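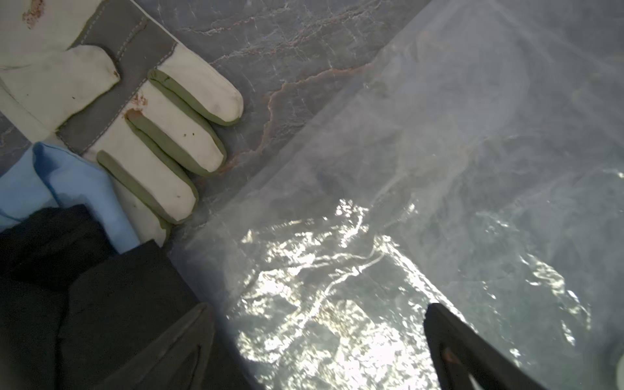

Wrist view: glove, blue cloth, black cloth, plastic and the grippers.

Two-arm laundry folder, build log and cry for help
Home and Shared Workshop Builds > Arms and grippers

sprocket_widow
Original poster

Right, this is the follow-up to the thread where I said I'd have it folding shirts by September. I didn't say which one.

For anyone new, it's two arms on the front rail of an aluminium frame, marble-patterned top, in the back half of the Herkstead shared workshop. Two-finger grippers, wrist cameras on both sides. Spend so far is £1,074, not counting the arms, which I have decided were a different hobby.

Shirts are the point of the exercise. The gloves are in there because I wanted something stiff to compare with something floppy, and the plastic because I hate myself. A depth sensor looks at clear plastic and reports the table. Sometimes it reports a hole in the table.

Where I've got to: each arm takes one shoulder, they lift together, and then you lower the hem and fold back to front. The lift is decent. The lowering is where we differ, the robot and I.

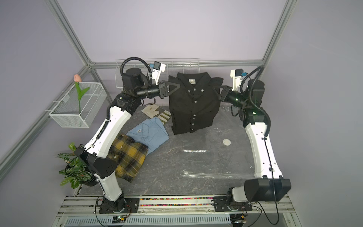 The two sides have to come down at the same rate or the collar swings and the hem walks sideways. I've tried slaving the right arm to the left, and I've tried giving both the same path and trusting them. Trusting them was worse. At the moment I pause 85 mm above the top, let it hang, then go down slowly. It adds ages to every fold and my mum could have done the whole basket by then. She has mentioned this.

Log says 617 lift attempts. I haven't got a sensible success rate because I kept changing what I meant by success.

clampdown
Nice frame. Why are you lifting at all, though? Drag the shirt flat, fold it on the table, done. Gravity is only your friend if it's been introduced.

sprocket_widow
Dragging works on a flat shirt. Mine come off the pile in a lump, and dragging a lump gets you a lump somewhere else. Hanging it up pulls most of the creases out for nothing.

torque_of_the_town
With clampdown on this. We had the same argument at Brusbridge over tea towels and the drag people won. Admittedly a tea towel hasn't got sleeves.

sprocket_widow
"Admittedly" is carrying a fair load there.

mildly_magnetic
Ignore the religious war for a minute. What are you using to find the grasp point? If it's the wrist cameras, what do they get once you're right on top of the cloth?

sprocket_widow
Mostly this sort of thing.

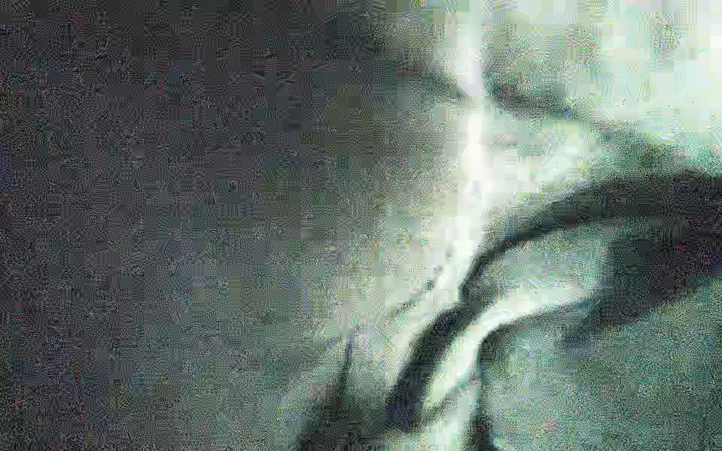

Close in on the folds.

Overhead view picks the rough area, then the wrist camera is meant to find an edge. It will cheerfully offer me a fold as a hem. I'm using the Muñoz edge script from the other thread with the threshold turned up to 10, and it still can't tell a ridge from the end of the garment. To be fair, I can't always either.

mildly_magnetic
Then stop asking it at that distance. Choose the point from further back, commit, and go in blind for the last bit. You'll miss some. You're missing some now.

clampdown
Or pinch anything, lift it, and look for a corner while it hangs. One bad grasp to get one good one. The Jirkville lot do it that way, and they're insufferable but their towels are square.

sprocket_widow
I notice you've come round to lifting.

clampdown
I have come round to lifting ONCE. Then you drag.

sprocket_widow
Tried a bit of pinch-and-look this evening with dark cloth.

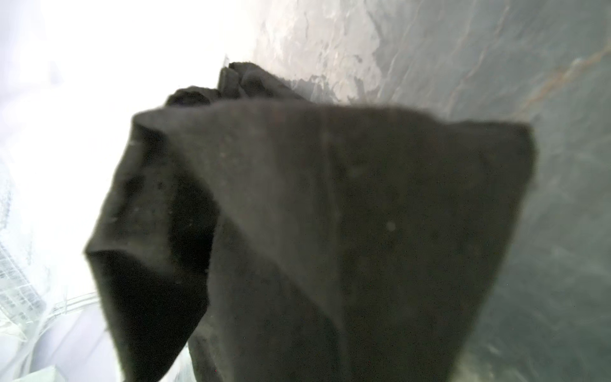
Dark cloth hanging from a bunched grip, marble top behind.

The outline against the marble is a lot easier to work with than a heap is. I've still got to sort the exposure, as the left of that view is practically white and anything hanging over there loses its edge. Might try a darker panel on that side before I touch any more code.

torque_of_the_town
Matt card, before you buy anything. And do the regrasp with the other arm while the first holds on. If you put it down in between you're back to a lump.

mildly_magnetic
Seconded on the card. Post the threshold settings when you get a minute, I want to try them on socks.

sprocket_widow
Will do tomorrow. Socks are on your own head.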